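Section 4. Setting Up a Client Gift Record

Litgate keeps one gift record for each overseas client. The record holds what was given, who received it, and any limits the client's company places on gifts. Set up the record before the first visit. A record opened after a gift has been handed over cannot be sent for approval.

To open a new record

1. Go to Contacts and select the client company.
2. Select Gifts, then New Record.
3. Enter the country where the gift will be handed over. If the client travels to you, enter your own country.
4. In the Limit field, enter the highest value the client's company will accept. The default is 50 dollars. Change it only if you have the client's policy in writing.
5. Add each recipient by full name and job title. List the most senior person first.
6. Select Save. The record shows as Open.

Note: Names print on the gift card exactly as you type them. For clients who put the family name first, set Name Order to Family First before saving.

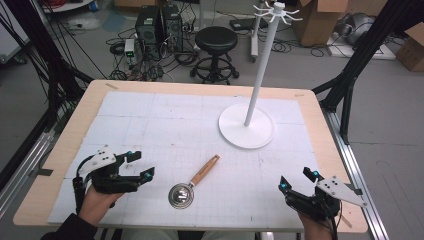

Tien-fu Chiu wrote in to say that the seniority order matters more than the value of the gift. At Shih, he was once handed a list sorted by alphabet, and the department head received her package after two of her own staff. He asks that users check the order again on the morning of the visit, in case titles have changed.

To change the order, open the record, select Recipients, and drag the names into place. The handover sheet updates when you save.

To send a record for approval

1. Open the record and select Request Approval.
2. Choose an approver from your own office.
3. Attach the client's gift policy, if there is one. Files can be up to 200 KB.
4. Select Send.

Caution: Do not split one gift across several records to stay under the limit. Litgate adds up all gifts to the same company and will lock the account with error 1213. Only an administrator can unlock it.

If a gift is declined, set the status to Returned and leave the record in place. Do not delete it.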